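Home | Issues | Authors | Submit

Reading time: 4 min

We use cookies to measure traffic. Accept | Settings

4. Incident clearance and queue recovery

4.1 Data

Lane closure records were taken from the Mirnar control room log, which stores one row for each change in lane status. The log was joined to loop detector counts on the Azevedo ring road, a divided highway with three lanes in each direction. After duplicate rows were removed, 903 closures remained. Of these, 471 were caused by collisions and the rest by breakdowns, debris, or planned work.

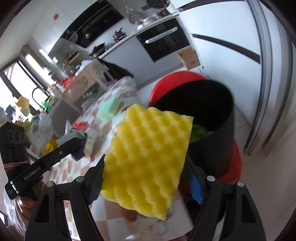
Clearance time is defined as the interval between the first lane closure and the last lane reopening. Recovery time runs from the last reopening until mean speed at the nearest upstream detector returns to its seasonal baseline and stays there for 6 minutes. Baselines were computed separately for May, when resurfacing near the Pronside interchange changed the usual pattern of demand.

4.2 Model

Recovery time was modeled as a log-linear function of clearance time, upstream flow, and the number of lanes closed. Hrubý and Bastos used a similar form for tunnel approaches but left out ramp inflow. We include it as a separate term. Confidence intervals were obtained from 1,000 bootstrap samples drawn by incident, so that repeated status changes within one closure stay together.
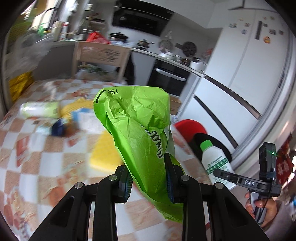
Ramp inflow had the largest effect where the closed lane was next to an entry ramp. At these sites, queues continued to grow for a short time after reopening. Closures in the left lane showed a weaker effect, and the interval for that term includes zero.

Figure 3. Yellow egg-crate sponge held between two black gripper fingers, kitchen behind.

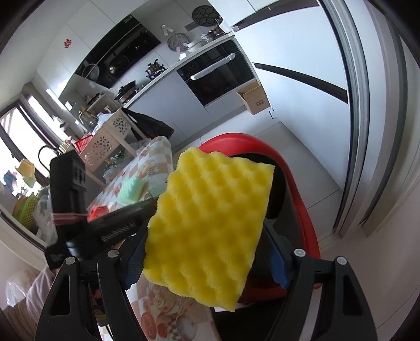 The fit is poorest for long closures, where drivers divert through Plustar and the upstream detector no longer captures full demand. Adding a diversion term would require counts from local streets, which the log does not hold. Closures with missing upstream counts were dropped before fitting and were not imputed.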